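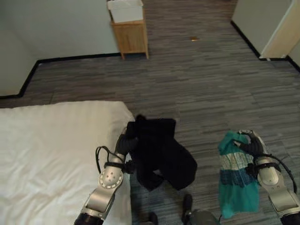 trallum-laundry-costs

README, last edited February 26, 2026 by Vaughan Faulkner

What is in here

Cost sheets and task logs for the two-arm clothes handling trial in the bedroom setup. I put this together so the next budget request starts from our own numbers and leaves the vendor slides out of it.

Files

quotes.csv — one row per line item, from Kukodov (arms), Ejigu (hands) and Polley (service plan)
episodes.csv — 80 attempts, one garment in each hand at the start
spares.csv — parts ordered, price paid, days waited
plan.txt — the September purchase plan, unchanged

Money

All prices are in US dollars. The figure people keep repeating is 3,178. That is the yearly service plan for one arm. It doesn't cover the hands, cables or shipping, and we run two arms. Please stop quoting it as the running cost.

Known problems

Of the 80 attempts, 60 were done by a person steering the arms. Only 20 ran on their own. Any "cost per garment" worked out from the full set is mostly the cost of an operator, whose wages are not in quotes.csv.

Everything was logged in one room, on one carpet. I would not use it to plan for a laundry or a hotel.

The payback column in plan.txt assumes no downtime. I left it in, but I don't believe it.

To do

Add operator hours. Get a second quote for hands — Ejigu's expires before we could sign anyway.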